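Clundanbridge: production report to Rikwood Film Fund, April

Prepared by Sekar Chin, line producer

Principal photography on the short is complete. The shoot took 9 days against a schedule of 8, the extra day going to night exteriors at the lock. Aarne Manninen has delivered a first assembly of 13 minutes. The target length is unchanged.

Spending is within the approved budget, apart from an overrun of $800 on location fees. We ask to move this amount from the contingency line. The Lerer lens rental has been closed out and the deposit returned.

Of 240 takes logged, all are backed up to two drives, one held at the Keskinen edit room. Sound sync is finished through scene 6. Scene 4 needs new dialogue recording from both leads.

Next period: fine cut, music temp track, quote for color grading. The second payment is requested on delivery of the fine cut.

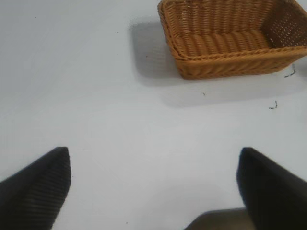 Woven basket on a pale tabletop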